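LÉEME -- Datos del brazo del club de robótica de Rendville

Hola! Si has llegado hasta esta carpeta es que te ha tocado trabajar con nuestros datos, o que eres del club y te has olvidado de cómo se descomprimen (está más abajo, tranquilo). Lo escribo yo porque fui la última en tocar los scripts, así que si algo no se entiende, la culpa es mía.

Versión del 14 de marzo de 2021.

Qué hay en la carpeta

Grabaciones del brazo del club, al que llamamos Arai, manejado por nosotros con el mando. Son 72 episodios y 2847 fotogramas ya filtrados, todos de la cámara de la muñeca. La tarea es siempre de mesa: acercarse a un objeto pequeño, cogerlo y dejarlo en otro sitio. Lo preparamos para la competición de Gristville, categoría de manipulación, y luego nos dio pena que se quedara muerto en un disco duro.

episodios/ tiene una subcarpeta por episodio, con las imágenes y un CSV de posiciones
etiquetas.csv dice qué objeto se buscaba y si acabó bien o mal
calibracion/ tiene los parámetros de la cámara (usad el segundo archivo, el primero está mal y lo guardo por cariño)
scripts/ es lo mío, con perdón

Quién lo grabó

Somos 6 en el grupo de manipulación y todos hemos pasado por el mando. Se nota muchísimo quién lleva el brazo! Hay quien va despacito, corrigiendo a cada centímetro, y hay quien cruza la mesa de un tirón y luego frena. En etiquetas.csv la columna "piloto" va del 1 al 6, sin nombres, porque así lo acordamos. Kirsten Campbell, nuestra profesora, revisó las etiquetas conmigo y me hizo repetir una tarde entera de trabajo. Tenía razón, pero qué tarde.

Sobre los fotogramas movidos

Esto me lo preguntan siempre: no los hemos quitado. En los giros rápidos de la muñeca el fondo se convierte en rayas y los dedos de la pinza siguen viéndose bastante bien, porque viajan con la cámara. Al principio yo quería borrarlos todos y quedarme con los bonitos -- menos mal que no me dejaron. El modelo que entrenamos solo con fotogramas nítidos se perdía en cuanto el brazo aceleraba, y el otro, el de todo mezclado, aguantaba mucho mejor. 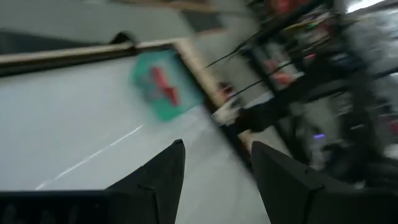

Si aun así queréis filtrar, en scripts/ hay un nitidez.py que calcula la varianza del laplaciano y os saca una lista ordenada. El umbral lo ponéis vosotros. Ojo con una cosa: la superficie clara de la mesa tiene tan poca textura que a veces da un valor bajísimo aunque la imagen esté perfecta, y yo perdí un montón de fotogramas buenos antes de darme cuenta. Mejor mirad unos cuantos a mano.

Cómo se usa

Descomprimid todo en la misma carpeta (en la misma, por favor, las rutas son relativas y están hechas con prisas). Después ejecutad preparar.py y esperad un poco. Necesita Python 3, numpy y OpenCV. En Windows funciona, aunque se queja de las tildes en los nombres de usuario.

El CSV de cada episodio trae el tiempo, los ángulos de las articulaciones y la apertura de la pinza. Los ángulos van en grados, lo siento por los de física.

Cosas que fallan

La apertura de la pinza llega con un pelín de retraso respecto a la imagen. Hemos intentado corregirlo y el arreglo quedaba peor que el problema.
La luz cambia según la hora, y no la anotamos.
Hay más episodios buenos que fallidos. Si alguien quiere estudiar los fallos, se va a quedar corto.

Pendiente

En julio queremos grabar otra tanda con el control nuevo, el que estamos escribiendo en la rama Skindum, que debería suavizar los giros. También me gustaría añadir las descripciones de cada tarea en inglés, si alguien se anima!

Podéis usar los datos para clase, para otros clubes o para cacharrear en casa. Si los publicáis en algún sitio, poned que son del club de Rendville y mandadnos el enlace, que nos hace ilusión. Y los errores, al buzón del club, con el número de episodio en el asunto.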